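Dahlia tubers shriveling in storage, what am I missing?

Posted Monday, October 27, 2025 by BrudsteadBeds

I've grown dahlias for two summers now and I'm completely hooked, but last winter I lost nearly everything I dug. I cut the tops down after the first hard frost, hosed off the clumps, let them sit in the garage overnight and packed them in a cardboard box with dry peat. By January they looked like raisins! A couple had gone mushy at the neck too, so I really don't know if I was too dry or too wet. I'm at 1126 feet and we freeze hard, so leaving them in the ground isn't going to work. This year I have 9 plants, mostly Lubis (the big peach one, love it) and a couple of Brendik. Do I divide now or in spring? And what do you all pack them in?

closau_dirt

Oh, the raisins, I've been there. My first year I lost the whole lot, and I'd spent way too much on them, so I got serious about it. I dig after the tops have gone black, leave a short stub of stem and wash them gently. Then they go upside down on newspaper so any water in the hollow stem can run out. Overnight is fine if your garage is dry. I wouldn't go past two days, and the skinny tubers wrinkle sooner than that.

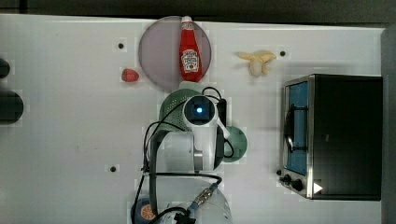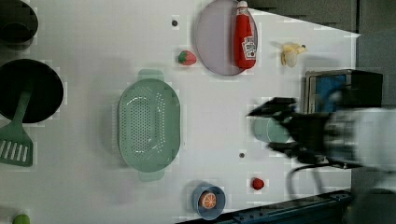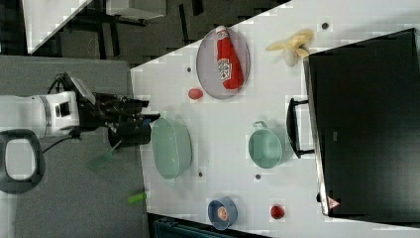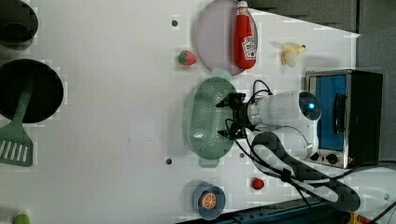
Peat right out of the bag is bone dry, and I'd bet that's what got your tubers. I use coarse vermiculite now, sprinkled with a little water until it feels barely cool in my hand, in a plastic tub with the lid resting loose on top. Don't let the tubers touch each other, so one rotten one doesn't take its neighbors along. Then check them every month. A slotted spatula like the green one in the last picture is great for this (easier on the necks than pulling them up by hand), and the loose vermiculite falls back through the slots. If they look wrinkly, add a spritz of water. If you find a mushy spot, cut back to clean flesh, let the cut dry and tuck it in again away from the others. As for dividing, I wait until spring, when the eyes are fat enough that even I can see them. Lubis makes huge clumps, so leave yourself plenty of room in the tub!

muddykneesgal

I divide in fall and wrap each tuber in plastic wrap. Takes forever, but I did over 620 last year for our club sale and most of them made it. You have to be good at spotting eyes, though. Keep them in the 40s if you can. Mine are in the basement against the north wall, far away from the furnace.

frostpocket

I just put mine in a paper bag under the stairs. Some live, some don't. Brendik always lives.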